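Campus Life | Features

The Longest Walk I Ever Took Was Across a Stage

25/03/2019

I skipped my own college graduation. I was working a double shift that weekend, the gown rental seemed like a lot of money for a bathrobe, and I told everybody I didn't care. My diploma came in a cardboard tube. My mother framed it and never said a word, and I've felt bad about it ever since.

So when I finished my master's at Sadov College last December, at an age when most of my classmates could have been my kids, I decided I was doing the whole thing. Gown, hood, silly hat, handshake, the works! I even bought the commemorative program (it was free, but I took three, so it felt like buying).

If you've never been to a winter commencement, it's a smaller, odder animal than the big one in spring. There's no lawn and no white tents. Ours was in Isah Hall, which was built for basketball and still smells like it, and 742 people squeezed onto the bleachers with their coats in their laps. I got there way too early and spent the first hour in the basement with a coffee, trying to work out which side of the hood was the front.

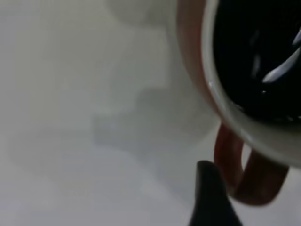 Learning to Wear the Hood

A master's hood isn't a hood in any useful sense. It's a long loop of velvet and satin that hangs down your back, and it wants very badly to strangle you. The trick, which I learned from the woman next to me, is to hook the little cord at the front over a shirt button. I was wearing a sweater. She gave me a safety pin from a bag that must have had 300 of them in it, and I will think kindly of her for the rest of my life.

The sleeves are another matter. On a master's gown they're closed at the bottom, so you have these two long pouches swinging around your knees. I put my phone in one and my car keys in the other and clanked all the way up the stairs. A marshal in a purple sash gave me a look. I'd guess she'd seen worse.

They lined us up alphabetically, then changed their minds and lined us up by department, then did it alphabetically inside the departments. By that point I'd made friends with half of nursing and had to leave them all behind. Public history, my program, turned out to be a very short row. We shared a pew's worth of folding chairs with the accountants, who were a much livelier bunch than you'd think and had brought candy.

Then came the music, and I completely lost it. I'd promised myself I wouldn't cry until my name, and I was gone by the second bar. It's that march, the one they always play. I've heard it in a hundred movies and made fun of it in most of them. It works differently when your own shoes are moving to it.

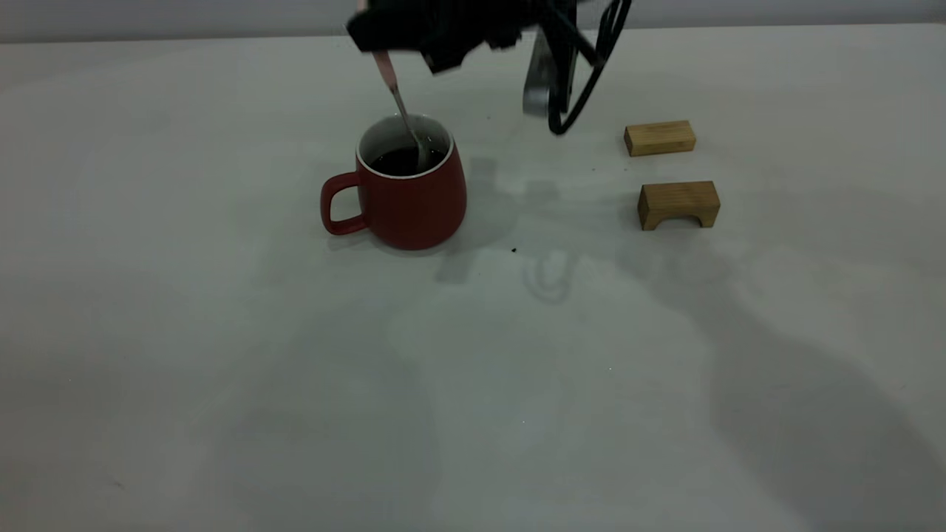
A spoon dipped into a red mug.

The speaker was the woman who founded Rorko, the regional bus company, and she was getting an honorary doctorate that afternoon. I'll admit I groaned when I saw that in the program. I figured we were in for half an hour on leadership. What we got was a story about the winter she drove the early route herself, when two of her drivers had the flu, and how she got lost in the town she grew up in with eleven passengers on board giving her directions, all of them different. She never did attach a lesson to it. She said she was honored, she said the hat was itchy, and she sat down. Best speech I've heard in years.

There was a bit of grumbling about her degree beforehand, and I understand the grumbling. I'd spent three years of evenings earning mine, and there she was getting a fancier one for a morning's work. But I watched her face when they lowered the hood over her head. She had her eyes shut tight like a kid at a birthday cake. I went right off the grumbling after that.

The names took forever. You're supposed to hold your applause until the end, and of course not one family did. There were air horns. There was a cowbell. One grandfather stood up and sang something, a whole verse, and the dean just waited with his hand out until it was over. When it was my turn I handed over my card, heard my name said almost right, and started walking. It can't be more than thirty feet. I remember every board of it.

My mother was up in the Privon section, the good seats with the backs on them. She'd asked for those in September. She had on her blue church coat and she was waving the program over her head with both hands, and she was, I'm sorry to say, the one with the cowbell.

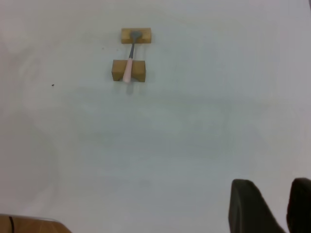

If You're on the Fence About Going

I get letters from readers who went back to school late and feel foolish about the ceremony. They say it's for the young ones. I said the same thing, so I'm in no position to scold, but here's what I'd pass along.

Go. Wear flat shoes, as the ramp is steeper than it looks. Eat a real lunch, and pack something to nibble for later, because ours ran long and those accountants only had so much candy. Bring your own safety pins. Order your guest tickets the day they open, and get a good seat for whoever drove you, fed you or put up with you while you had papers due.

Check your name card, too. They'll ask you to write out how it's pronounced, and I was too shy to do it properly. I put one little dash in the middle and hoped. Spell it out like you're talking to a toddler!

And stay for the reception, even if you don't know a soul. Ours was sheet cake and fruit punch in the wrestling room. I talked to the bus lady by the punch bowl and asked if she ever found her way that morning. She said the passengers took a vote. My mother got her to sign all three programs, and now there's one in the frame next to the old diploma, a little crooked, with frosting on the corner.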